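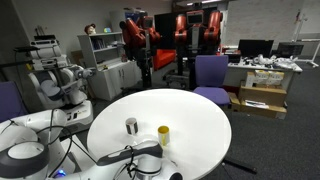
Progress report to the Mandby small grants desk, 8 Aug 2024
Shared room refit, Vorkeck building
From Hiba Nasrallah

Hi all,

I promised you an update once the furniture was in, and it's in! Well, nearly all of it. You gave us 4000 in June to turn our back room into somewhere people could work and also sit down with a coffee, and I'm happy to say we've spent 87 percent of it and I still like everyone involved.

The big win is the round white table. I went back and forth on it for weeks (Geagea had a square one for less, and I very nearly caved) but round was the right call. You can pull a chair up from any side and there's no head of the table for anyone to claim. The top is glossy, so it wipes down in seconds, though it does pick up every reflection from the ceiling lights. If you're reading off paper you end up shifting your seat a bit. I may ask Nelora about softer bulbs, but that's a want and I haven't put it in the numbers.

Cups! The old rule was no drinks past the door, and people hated it. Now drinks are fine at the round table and nowhere else, so the white desk with the monitors stays safe. We bought a small mixed set so people can tell theirs apart. The striped one and the yellow one are the favorites and there's already some quiet competition over the yellow.

The purple office chairs came from Nelora and they're comfortable enough that I've moved my own desk work in there twice this week. The dark gray carpet was already down. We had it cleaned for 80, which I'd budgeted at 70, so that's ten over and my only overspend so far. I think it was worth it, the color came up much better than I expected.

The white bookshelf is up along with the low cabinet next to it. I wanted closed doors down there so the ugly stuff has a home. The shelf already has books and odds and ends on it, and the mannequin head with the reddish hair has claimed the top. She stays. I've been outvoted.

What's still not right: the desk side. There are parts and bits of white equipment spread over the desktop and cardboard boxes on the floor under and in front of it, and one flat box has turned into a paper tray. I'd like some proper drawers there. Geagea quoted me for a set that fits under the desk and I can cover it from what's left, so unless you object I'll order it next week.

The big whiteboard on the back wall needs decent pens and a ledge to put them on. Cheap fix, I'll do it myself.

Receipts are in the shared folder, including the carpet one. Come by and have a coffee at the table when you're next at Vorkeck, I'd love to show it off.

Hiba

Contact: Hiba Nasrallah, Vorkeck | © 2024 Vorkeck | Back to top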